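Acoustics in the town library: how Lollurville cut its echo

Reverberation is the time a sound takes to decay by 60 decibels. In the main reading room at Lollurville, with 763 square meters of hard floor, it was long enough to blur speech across two desks.

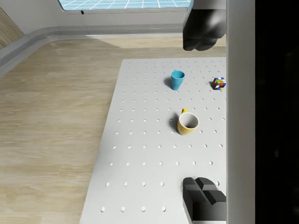

A blue cup on a perforated tabletop.

Tài Văn, the acoustician hired in December, began with the ceiling. Perforated panels work as resonators: air in each hole moves against the air trapped behind it, and friction turns part of that motion into heat. A deeper cavity lowers the frequency absorbed.

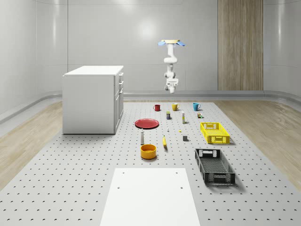

Curved light gray wall panels with a vertical strip of wood grain.

The order to Omholm was for 192 panels, each backed with mineral wool. Low frequencies needed a second treatment – thin membranes mounted in the corners.
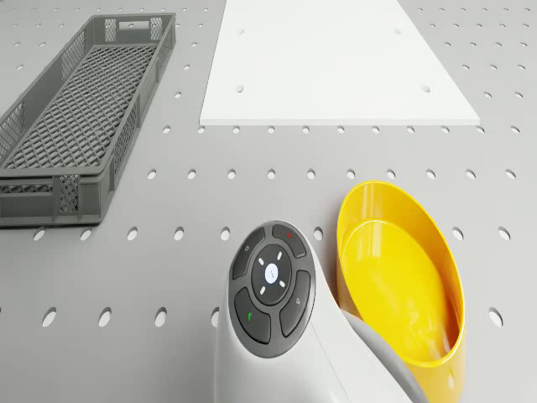

Furniture matters less than most people expect. Full bookshelves scatter sound well but absorb little of it below 250 hertz.

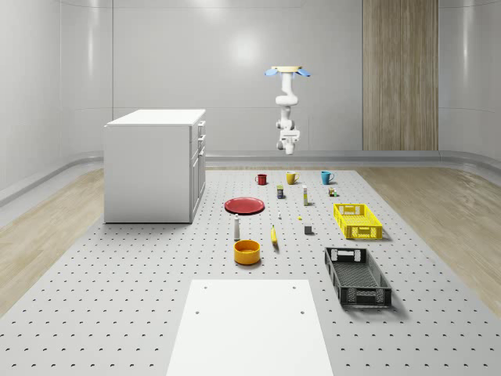

2 min read

Carpet was rejected. It absorbs mainly high frequencies and leaves a room sounding dull. The remaining work, on the stairwell, starts Tuesday.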